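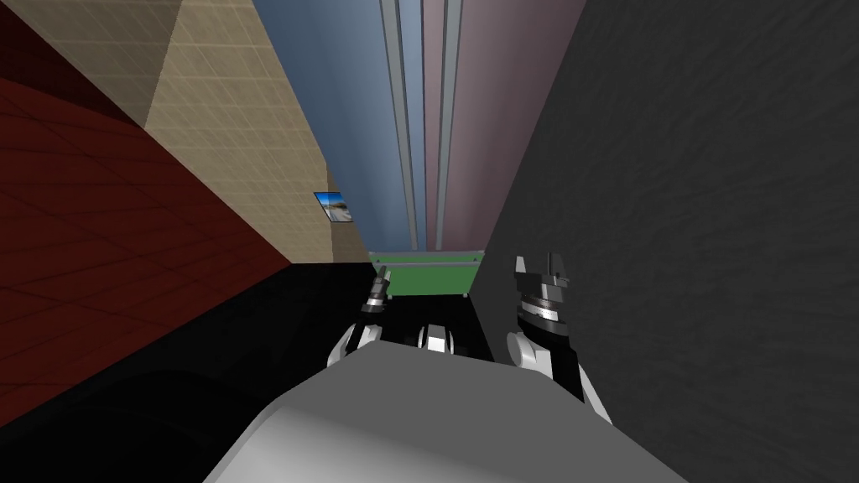
Gultia viewer, Josville scene: two grippers up, green surface ahead between the walls.

Home Kits Scenes Tickets Forum Log in

Ticket 1231: Base stops short of the green surface in Josville scene
Product: Gultia simulation kit, trial license
Robot model: Hauser (two arms, mobile base)
Opened by: Severin Fankhauser
Status: Solved, one request left open

Opened 12th August

Hi Mutside team,

First of all, I'm having a great time with this kit. I had the Hauser model driving in my own room on the first evening, and the arms feel so much better than in the last package I tried (no shaking at the wrist when the base turns, which used to drive me up the wall!). So please read this as a report from a happy tester.

The trouble is in the Josville scene. I send the base down the narrow part, between the red and beige walls on the left and the big dark gray one on the right, with the green surface as the goal. The base rolls forward nicely, slows down, and stops well before it gets there. The log says:

drive: path blocked
contact pair: right_wrist / wall_gray
retry in 10 s

Then it tries again and gives the same three lines. I let it go on like that over lunch and came back to 100 retries, which I suppose is the limit, and the run closed itself. The arms stay up the whole time. When I pause and look forward from the head camera I can't see the wrist touching the wall.

Things I tried before writing:

- Restarted the viewer and loaded the scene fresh. Same stop.
- Slower base speed. Same stop, later.
- Took the right arm out of the collision list. The base drives all the way in, but then I don't trust any of the results.
- Ran the same goal in the open practice room. Works every time.

Reply from Mutside support

Hi Severin, thanks for the log lines, they save us a lot of asking. Could you send a view from the head camera with the arms in the pose you drive with, and tell us what your wall margin is set to? It's under Scene > Contact > Margin. Please leave the right arm in the collision list for now.

Severin Fankhauser

Margin is on the default, 4 cm. I hadn't even found that page, so thank you! There's a lot of good stuff in there.
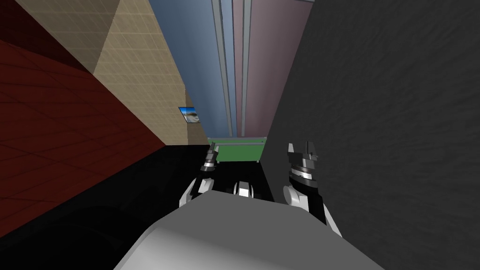
Screen capture: S. Fankhauser, Gultia viewer

From this angle the right gripper looks very close to the gray wall, and the left one has more room beside it. The opening in between is narrow too. What I can't work out by eye is how much of that is perspective. Is there a way to draw the margin as a shell around the arm?

Reply from Mutside support

There is. Press M in the viewer with the arm selected. The shell turns orange where it meets something. We loaded your pose on our side and the shell at the right wrist goes into the wall as soon as the base enters the narrow part. The visible gripper stays clear, so the picture alone won't show the fault.

Two changes, please try them in this order:

1. Load the pose called "carry_narrow" before the base moves. It brings both elbows in toward the body. Your current pose is "carry_wide", which is the default in the trial.
2. If it still stops, halve the margin for wall_gray only. Leave the other walls alone.

Severin Fankhauser

Step 1 did it! I didn't need to touch the margin at all. The base goes the whole way to the green surface, and I ran it over and over just for the pleasure of watching it. The M key is my favorite thing in the kit now. I turned it on for the left arm as well and found out my reach test from last week was clipping the beige wall, so that's another fix I owe you.

One wish: could the log name the margin when the margin is the cause? "Contact pair" made me look for a real touch, and I lost roughly a morning on that. Something like "margin contact" would have sent me straight to the right page.

Also, is there a pose list anywhere? I only knew about carry_wide.

Reply from Mutside support

Pose list: Robot > Poses > Show all. The trial hides it behind the small arrow. Your log wording request is filed for the September build and we'll keep this ticket linked to it.

Contact Mutside support | Terms | © Mutside | Back to top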